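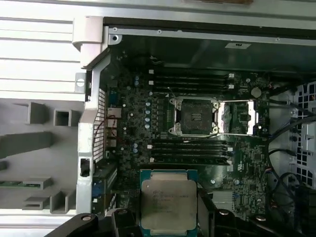 Branness Bench Hand: a review from someone who still owns screwdrivers

Posted November 29, 2021
By Edin Hoxha

My rule for reviewing automation is simple. I don't care what it can do in a brochure. I want to know if it can do a chore I already dislike, in my shop, while I drink coffee a short walk away. At Lavoie we refurbish office workstations, and the chore I dislike most is processors. Chip out, clean, chip in, lever down, next. A socket is a bed of tiny pins that bend if you look at them with the wrong attitude, and a bent one can turn a perfectly good board into a coaster.

So when Branness offered us a long loan of the Bench Hand, I said yes before Constanza Iturra, who runs our floor, could say no. She said it anyway, a little later.

What you get is an arm, a two-finger gripper, a small camera that rides along with it, and the software, which is called Ukard for reasons I was never able to get out of anyone. You also get a bill for fixtures. The arm likes its parts laid out in printed holders, each in its own pocket, and it likes those holders to stay exactly where they were yesterday. My own bench method has always been a coffee lid and good intentions. I have been told this is not supported.

Setup took two days. Marin Begović did most of it, and most of what he did was teach the thing where a computer is. You and I know where a computer is. The arm knows where it was when Marin pointed at it, and if the case gets nudged by an elbow, the arm wants to be shown again.

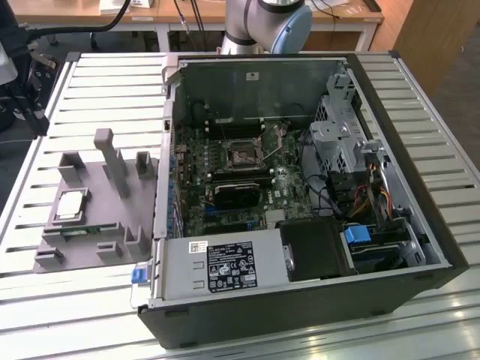 Once it is happy, though, it's good at the part I expected it to be bad at. It sets a chip down straight. It doesn't get bored, or sneeze, or try to talk to me about soccer. Over August and the months after, we logged 1,014 placements, and I bent more pins in my first year at this job than it has so far. I would prefer that Constanza skip this paragraph.

The trouble is everything on either side of the chip. Somebody has to carry the tower over, lay it down, take off the panel and move whatever cable has decided to live on top of the socket. Loose cables are the great unsolved problem of our age. The arm will handle a rigid square all day long, but show it a floppy bundle of wires and it goes cautious and slow, like a man asked to hold a baby. Memory modules fall in between. It lines them up nicely and then pushes as if it's worried about hurting them, and Velimir Hodžić usually ends up leaning over with a thumb.

As for speed, I can do a swap in almost 5 minutes if nobody is watching. The arm is slower, and it doesn't care who is watching.

Can it do chores yet, then? It can do the middle of one. My wife asked if it could empty the dishwasher, and I said yes, provided each fork came in its own printed holder and the dishwasher never moved. She has gone back to asking me.

Buy it if you do the same board over and over and have someone patient like Marin. Skip it if every machine that comes through your door is a different shape, or if your bench looks like mine. We're keeping ours through the end of the loan, and Velimir's thumb is staying on the schedule.

Rating: 2 stars for general usefulness, with a grudging extra one for the pins.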